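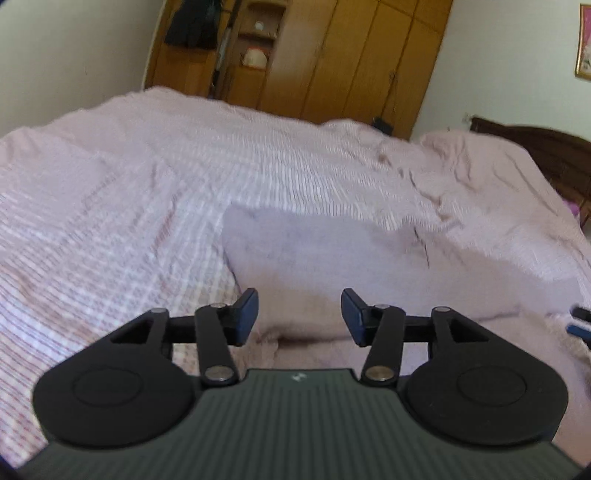

Bedroom with a wooden wardrobe; pink and white bed linen.

Slide 1. Title
Leave up while people sit down. Talk is on wear in cotton and cotton-blend bed linen under repeated washing, and on when to take a piece out of service. Guest houses and small hotels. Hospitals have their own rules and are out of scope.

Slide 2. Where the records come from
Herndale linen pool, 1176 pieces, all flat sheets and pillowcases. Each piece has a sewn-in tag, read when it leaves for the wash and again when it comes back. Washing by Reddy, a contract laundry. Records kept in Jultunix. Pieces with a lost or unreadable tag were dropped from the set and are not in any chart.

Slide 3. Three kinds of failure
Tearing: usually starts near a hem or a worn spot. Thinning: cloth is whole but light shows through. Appearance: stain, graying, pilling. Point out that most pieces are withdrawn for appearance well before they would tear. Strength figures alone will overstate useful life.

Slide 4. What the wash does
Mechanical action: fibers rub against each other and against the drum. Underloading and overloading are both problems. An overfull drum does not rinse well, and leftover alkali goes into the dryer with the cloth.
Chemical action: chlorine bleach weakens cotton, more so at high temperature and low pH. Oxygen bleach is gentler at the same temperature but needs more time or more heat to lift the same stain.
Pause here. Ask how many in the room know which bleach their laundry uses.

Slide 5. What the dryer does
Overdrying is the most common fault we found on site visits. Cotton holds some moisture at normal room humidity. Driving it below that level makes the fiber stiff and brittle, and tumbling then breaks the surface. Lint is lost sheet. Go to the lint weight chart. The vertical axis is in grams per load and is the same on both panels.

Slide 6. Cotton and blends
Ava sheets are the blend in the pool. Blends dry faster and hold their shape better. They pill more, since the polyester keeps broken fiber ends attached at the surface. Pilling counts as appearance failure, so the blend gains less than its tear strength would suggest.
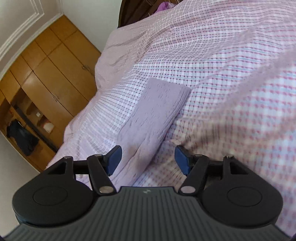

Should linen be folded as soon as it comes out of the dryer?
Let it cool first. Warm cotton sets creases under its own weight, and any moisture left in the middle of a stack has no easy way out.

Slide 7. Rest and rotation
Stock goes in at the bottom of the stack and comes out at the top. Without this the same few sets do all the work and the rest age on the shelf. Closed cupboards are fine if the wall behind them is dry. Leave a gap at the back.

Slide 8. Inspection
Every piece is checked against a light at 50 washes, then at every second return. Check the fold lines and the hem corners first. Grade A stays in rooms. Grade B goes to spare bedding. Grade C is cut for rags. Write the grade to the tag record before the piece moves.

Slide 9. Tensile test
Strips cut along warp and weft, 2 from each withdrawn sheet. Warp results only on the slide; weft is in the handout. If asked about thread count: the 500 count sheets were too few to plot, and finer yarn has less material to lose. Do not give a ranking.

Slide 10. Limits
One laundry, one water supply. Water at Herndale is hard and is softened before use. Next set of strips goes to the test bench in January.

Handouts are on the table by the door. Take questions until the chair calls time.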